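Projects > Brirlow site > Progress reports

Last updated: May

Progress report to the Skarik fund, spring period

The packing line at Brirlow now runs with 4 robot arms. Between them they have handled more than 600 mixed orders. Staff still step in for soft or oddly shaped items, mostly bags and fruit.

No jobs have been cut. Of the 19 people on the line, most have moved from lifting to checking and restocking. Several told us the checking work is easier on the back but duller, and we have started rotating posts every two hours.
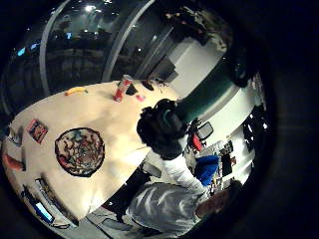

Training data is on schedule. We have 2,125 usable recordings of people picking up and putting down everyday objects, and Dritemitz has accepted all of them. Nnaji will retrain the arms in the next period.

Spending is within budget. The request for a second rest area is still open with Ruben Verhoeven.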